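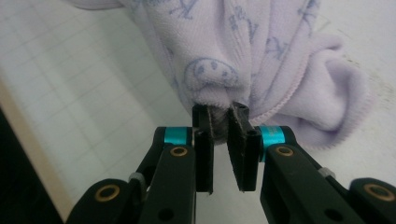
Katia Fiore
Staff writer, home and work

I asked Corrado Morelli when a machine will do my laundry and he laughed for a good while. He works on grippers at Cosden, and towels are his whole February.

"Grabbing it is the easy bit," he told me. "Two fingers, one pinch, fine. Then you need to find a corner – and where's the corner?"

His team has logged 1,659 folds so far. A good one takes 90 seconds. I timed myself at home that night and did a bath towel in four, badly!

So would he buy one for his own place? "For a hotel laundry, maybe, in a few years. For my kitchen? No. I'd still be picking socks up off the floor for it."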